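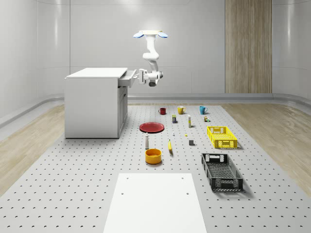 Kirurgate Forums > Arms and manipulation > Teaching by demonstration

Drawer task: hand controller or leading the arm by the wrist?

sharada_p
Posted September 7, 2022

I'm recording demonstrations for a drawer task in Clestari, and I've got far enough in to wonder if I'm doing it the wrong way round.

The arm hangs from the ceiling over a perforated platform. There's a white cabinet to one side and a lot of household stuff on the platform: mugs, a banana, a bowl, a plate, two crates. For now I only want it to open a drawer in the cabinet. The other things stay there because later tasks will use them and I don't want to re-record against a different layout.

I drive the arm with a hand controller through the Jorkix plugin. Hold the trigger and the gripper follows your hand, let go and it stops. So far I have 548 demonstrations. The learned policy gets to the drawer nearly every time and then makes a mess of the grip. It closes a bit early, or it closes properly and pulls up as well as out.

We do have the real arm, and you can put it in free-drive and lead it by the wrist. A colleague thinks I should throw the controller recordings away, do a much smaller number by hand on the real thing, and copy those paths back into the simulator. Before I bin weeks of work, has anyone done both on the same task?

Sharada

nithin_n

I've done both, though with a cupboard door. Hand guiding was much better for the pulling part. When you have hold of the wrist you can feel the hinge, so you follow it without thinking. With a controller you're watching a screen and guessing, and your guess goes into the recording.

What does your pull look like if you plot the height of the gripper against time? If it wanders up in your demos the policy is only copying you.

oakley_y

I'd disagree with part of that. Hand guiding a ceiling-mounted arm is awkward. You stand under it or beside it with your arms up, and by the twentieth go you're taking whatever path hurts your shoulders least. We had a whole batch where the elbow swung wide every time for no reason except that the person was short.

Also your own hands and head end up in the camera views. If the policy learns from pictures it learns from pictures with you in them, and you won't be there when it runs.

The 548 sounds like plenty for one drawer. I'd look at what's in them before collecting more.

Yvonne

sharada_p

Thanks both. Nithin, I plotted it and yes, the gripper rises during the pull in a lot of them. Not by much, but it's there.

Yvonne, it does learn from pictures, so that's a good point about being in view. I hadn't thought about that at all.

In case I'm doing something silly, my routine for each recording goes like this:

1. Reset the layout and check that the drawer is shut. The reset puts the objects back with a small random shift.

2. Bring the arm over to the cabinet with the trigger held. I go quickly until the gripper is near the top of the cabinet and slow down after that. I check from more than one view, as the gap between fingers and drawer is hard to judge from a single one.
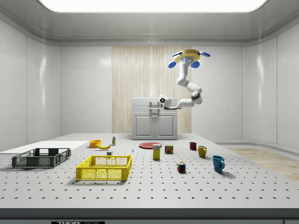

3. Turn the wrist so the fingers face the drawer, then let go of the trigger and put my hand somewhere comfortable.

4. Trigger again, move in, close the gripper.

5. Pull until the drawer is well out, open the gripper, back off.

6. Press save or discard. I discard if the fingers slipped.

Each one takes around 28 seconds when it goes well. Step 4 is where I lose the most.

bukola.i

Step 3 caught my eye. If you let go of the trigger and wait while you get comfortable, is the recorder still running? If it is, you have a stretch in every single demo where the arm sits still in front of the drawer. The policy sees the same view with "do nothing" as the answer for second after second. Mine used to stop dead a hand's width from the object and stay there forever, and that was the cause.

Either pause the recorder when the trigger is up or cut the still parts out afterwards. Cutting afterwards is safer in case you cut too much. Keep the raw files.

sharada_p

It is still running. Oh dear.

I've gone through a few by eye and the pause is often the longest part of the recording. Mine doesn't stop and stay there, but it does dither, and I'd put that down to the network being too small.

sreekumar_g

Don't cut all of it. A short pause before the grip is useful if your camera lags behind the arm, and in Clestari the camera can lag by a step or 2 depending on settings. If you strip every still moment, the last thing the policy sees before closing is a picture from when the gripper was further back. That would give you "closes a bit early", the very thing you're complaining about.

Leave a few steps, drop the rest.

nithin_n

I still think the pull is the bigger problem and no trimming will fix it. She's pulling upwards. That's a hand controller fault, it comes from the shape of a human arm. You pull towards yourself and your hand goes up as the elbow bends.

oakley_y

Then lock the height while pulling. Jorkix lets you hold an axis, it's under the motion settings. No need to go near the real arm.

nithin_n

You can, but then it's half scripted. If you're going to lock axes you may as well write the drawer pull as code and skip the demonstrations.

oakley_y

I don't see why that's a bad thing. A drawer goes in a straight line. The hard bit is finding the handle and getting the fingers on it, so let the person show that and give them some help with the rest.

nithin_n

It's bad when the next job is a door. Then you have a person who has learned to demonstrate with the help switched on and a policy that has never seen a pull that needed correcting. Ours had a few sloppy pulls in it where the person noticed and fixed it halfway, and those were worth more than the clean ones.

bukola.i

Nithin is right about corrections, I think. I'd keep any demo where she drifted up and then came back down. I'd drop the ones where she drifted up and the drawer happened to open anyway. They aren't the same thing and the save button can't tell them apart.

sharada_p

I spent most of yesterday sorting. I did it by hand, with a note against each file: straight, drifted and fixed, drifted and not fixed. A lot went in the third pile. I feel a bit sick about it but there we are.

Two other things came out of going through them. One is that I nearly always approach from the same side. The arm starts from the middle and I bring it across in the same curve each time, so if it ever ends up somewhere else it has no idea how to get back.
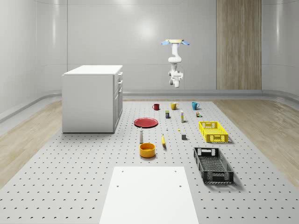

Gripper pointing down above the objects, cabinet on the left.

The other is that I'd been using two different wrist turns without noticing. In the early recordings I turn it one way and later on I turn it the other, and I can see from the dates that I changed over when I moved my chair in February. The policy has been trained on both. When it dithers in front of the cabinet, I think it's choosing between them.

sreekumar_g

Mixed wrist turns will do that. The average of the two is a wrist turned halfway, which can't grip anything. Pick one and drop the other, even if it costs you good files. If you use something that can cope with two answers it matters less, but I'd still pick one.

For the starting positions, move the arm somewhere random before you start recording. Not wildly random. You want it to come in high, low, from over the crates, from behind the plate, and so on. Watch the mugs if you come in low.

oakley_y

Agree with all of that. And vary the person if you can. Get someone else to do a session. You'll find they grip the drawer differently and you can decide which is better before it's baked in.

nithin_n

Vary the person and you're back to mixed wrist turns.

oakley_y

Only if you don't tell them which way to turn it.

sharada_p

Update. I trimmed the pauses down to a few steps, kept one wrist turn, dropped the third pile, and recorded a new batch from varied starting positions. I also capped each run at 990 steps so that a bad one ends by itself. The height lock is off for now, but I put a height readout on my screen next to the wrist view and I pull by that. It makes me slower and much straighter.
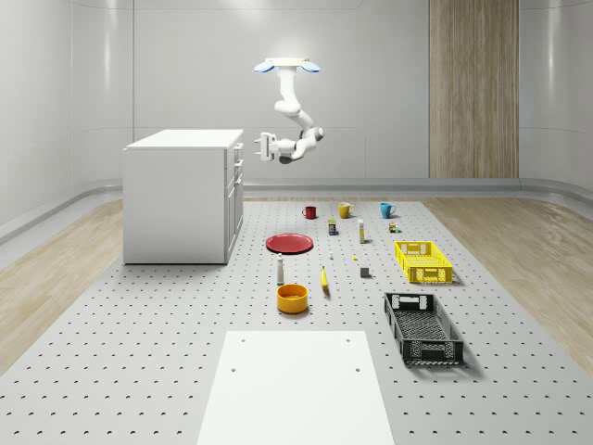 The policy now lines up with the cabinet and goes in without the dithering, and the early closing has mostly gone. It still lifts on some pulls. I ran it with the objects shifted further than in any of the recordings and it held up apart from a few cases where the drawer was already slightly open, which I never recorded. That's next on my list, along with the lower door.

I haven't settled the real arm question. I did a short session of leading it by the wrist to see what it was like. The pull did feel better, as Nithin said. It was also hard on the shoulders, as Yvonne said, and I had to stop and shake my arms out. Free-drive on ours is stiff at the elbow joint and it kept springing back a little when I let go, so the last few moments of each path are no good.

bukola.i

Check whether your free-drive has the right gripper weight entered. Ours drifted until somebody noticed it was set up for the previous gripper. That won't fix the stiffness but it might fix the spring back.

For the slightly open drawer, record some where you start with it open by different amounts, and a few where you have a failed grip and try again. Don't discard every slip. At present it has never seen what to do after one.

sharada_p

I've been discarding every slip since the start, so that's another habit to undo. I'll check the gripper weight when I'm next in.

nithin_n

If you do end up recording the cabinet door I'd be interested to see the controller version next to the hand-led one, same number of each. I've got the Poojary scripts for lining up the two sorts of recording if you want them. They're untidy but they run.

sharada_p

Yes please. I'll send you a message. The door won't be for a while, as I want the drawer to stop lifting first.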